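**Notizen für den Vortrag "Dampf auf kleiner Fläche", Bostport, 17.03.2024**

Erst mal ankommen lassen, Wasser trinken, nicht gleich losrattern!

Einstieg: Wer hat zu Hause noch einen Dampfgarer ganz hinten im Schrank? Hände zeigen lassen. Meiner stand acht Jahre hinter dem Raclette, bis Orathai Rattanakul mich in den Kurs bei Undton mitgeschleppt hat. Danke an sie, sitzt hoffentlich in Reihe eins.

Dann zum Teig. 260 Gramm Mehl, mehr braucht es für eine kleine Runde nicht. Den Teig gehen lassen, bis er sich weich anfühlt wie ein Ohrläppchen (kurz warten, da lachen sie meistens). Kugeln formen, noch mal ruhen lassen, und dann Platz lassen im Einsatz - die Dinger gehen auf und kleben sonst aneinander.

Jetzt zum Aufbau am Tisch. Deckel links, Topf in die Mitte, Teller rechts, so arbeite ich am liebsten: 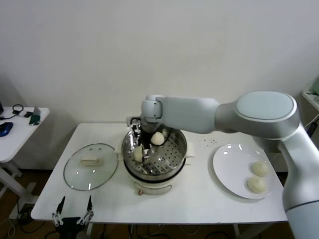
Zwei liegen schon auf dem Teller.

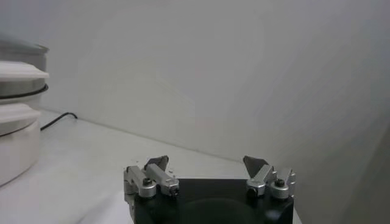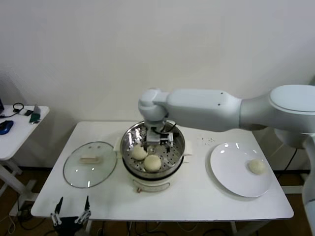
Beim Deckel bitte langsam machen! Immer vom Körper weg öffnen, der Dampf kommt schneller, als man denkt. Und den Deckel gerade wegziehen, sonst tropft das Kondenswasser auf die Brötchen und die Oberfläche wird fleckig. Mir ist das in Kondilton vor 70 Leuten passiert, das darf ich ruhig erzählen.

Frage, die garantiert kommt: Papier drunter oder nicht? Ich nehme welches, wenn der Teig sehr weich ist, sonst pinsle ich den Einsatz dünn mit Öl ein. Orathai macht es genau umgekehrt, da können wir uns kurz kabbeln - aber höchstens zwei Minuten!

Noch zum Teller: leicht anwärmen, dann schwitzen die Brötchen unten nicht so. Und nicht stapeln, auch wenn's eng wird.

Falls Zeit bleibt: die Geschichte mit der roten Bohnenpaste. Falls nicht, direkt zu den Rezeptzetteln, die liegen am Ausgang. Im Oktober kommt der Kurs für Gefülltes, Anmeldung bei Undton.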